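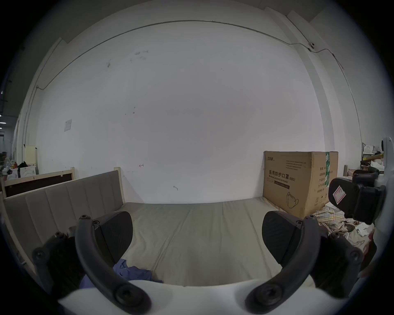

Notes and file list for the bedroom set, Orneck house. Covers stripping the beds, making them up, folding what comes off. Written quickly before the linen order goes in, will tidy later.

## What's in here

- `beds.csv` - one row per bed, 60 rows
- `linen.csv` - one row per item of bedding, 885 rows
- `jobs.csv` - one row per job (strip, make, fold, put away), 300 rows
- `old/` - first go at the list from March. Don't use, sizes are wrong

All plain CSV, commas, UTF-8. Open in whatever you like. If the bed codes lose their leading zero your spreadsheet has eaten it, import the column as text.

## Beds

Columns in `beds.csv`:

| column | what it is |
|---|---|
| `bed_id` | three digits, chalked under the slats as well |
| `size` | single, small double, double, king |
| `frame` | wood, metal, divan |
| `headboard` | none, plain, padded |
| `mattress` | supplier name, or `unknown` |
| `wall` | y/n, is one long side hard against a wall |

Mattresses are Jureo or Brolletti where we could find a label. Plenty had none. Left those as `unknown`, please don't guess from the feel.

`padded` means anything upholstered, channel stitched or buttoned or flat. Did think about splitting it up, gave up, it makes no diference to how a sheet goes on.

Frames where the mattress sits down inside the rails are slower to make. Knuckles. There's a column for it in `jobs.csv` (`inset`) and not in `beds.csv`, sorry, join on `bed_id`.

## Linen

Columns: `item_id`, `kind`, `colour`, `size`, `state`.

Kinds: fitted sheet, flat sheet, pillowcase, duvet cover, protector, blanket, cloth. `cloth` is the catch-all for anything small that isn't bedding proper - dusters, flannels, odd squares. Use it when you can't tell what a thing is from the heap it's in.

Colour is one word. Blue is blue. We had navy, sky, airforce and "bluish" at one point and it was hopeless.

State is one of:

- `flat` - spread out on the bed or table
- `folded` - corners matched, more or less
- `crumpled` - in folds or a heap, any size
- `bagged` - in a laundry bag, not looked at

No state for "badly folded". If you'd have to do it again, put `crumpled`.

## Jobs

- **strip** starts with a made bed, ends at bare mattress. Protector comes off too
- **make** starts at bare mattress. Ends when the duvet is on and the pillows are dressed
- **fold** can be on the bed or on the table, see `surface`
- **put away** ends when the cupboard door is shut. Leaving it on the landing doesn't count

A bed counts as bare if there's no sheet or protector on it. Loose bits lying on top are fine, still `bare`, log the bits in `linen.csv` against the same bed.

Order for making, if you're adding rows: protector, fitted sheet (far corners first if it's against a wall), flat sheet if there is one, pillows, duvet. The first 50 jobs have pillows last. Not fixing them.

Corners are logged as `head_near`, `head_far`, `foot_near`, `foot_far`. Near means near to the person standing at the open side. For beds open on both sides it's the door side.

## Known problems

- Bed 017 is in twice. Moved rooms, got a second row. Keep the lower one
- Hughes pillowcases come up bigger than the size on the packet so a few are down as king when they're standard
- Headboards on some of the early beds marked `none` because the bed was pulled out at the time. Check before relying on it
- `surface` is blank for all put away jobs. That's meant to be blank
- Two spellings of grey in `colour`. Fix it at your end with find and replace, or send me the fix

## Adding to it

New bed, next free number, chalk it under the slats. Don't reuse numbers of beds that have gone to the tip.

New kinds of linen - ask first. Someone will want `valance` and I'd sooner we talked about it, there's two in the whole house.

Keep rows in id order and save as CSV, not as a workbook. Changes go in `CHANGES.txt`, one line each, newest at the top.

## Still to do

- bolsters, not listed anywhere
- measure the depth of the Brolletti doubles, fitted sheets keep pinging off at the foot end
- cot bedding, seperate file probably
- airing cupboard shelves want numbering before the next lot of put away rows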